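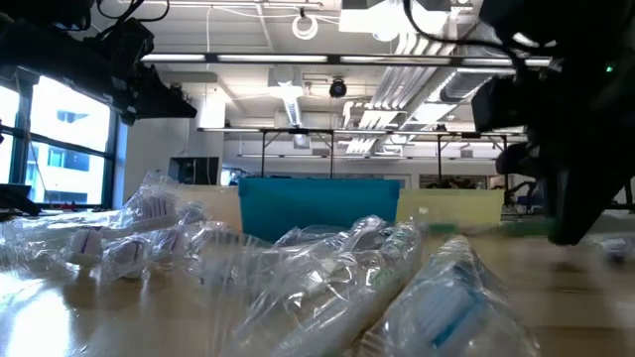
Bagged toothbrushes waiting to be sorted, with the bins lined up behind them.

I have a soft spot for anything that comes individually wrapped, so I was always going to love the sorting table at Tamura. Toothbrushes! Bag after crinkly bag of them, spread over a shiny wooden tabletop, catching the light every time you lean in for a closer look.

Mitsuko Ichikawa started putting together travel wash kits here in January, and her first order was for 2,000. The next one was for 3,000, from a chain of small inns called Kornard, and by then she had asked her old classmate Nanami Hosoda to come in and help.

"I thought toothbrushes would be the dull part," Hosoda told me. "Then I got picky about bristles."

It's catching. I've used a brush every day of my life and never given the bristles much thought, but put a few side by side and you start having opinions. I like the white ones with a touch of purple. Ichikawa prefers a blue-green stripe, which she says looks clean even before you've opened the bag.

The sorting itself is wonderfully plain work. Brushes come out onto the table, somebody picks one up, smooths the plastic flat to see what's inside, and drops it in a bin. Clear plastic is a pain under bright lights (all glare and folds), so you end up tilting each bag this way and that until the colors show. Colored bins help a lot. Ichikawa swears by a bright blue one in the middle of the row, easy to find without looking up.

They start at 7 in the morning with the radio on and stop for tea when the first carton is full. I stayed well past that, happily chasing slippery little bags across the varnish, and went home with a new brush in my coat pocket.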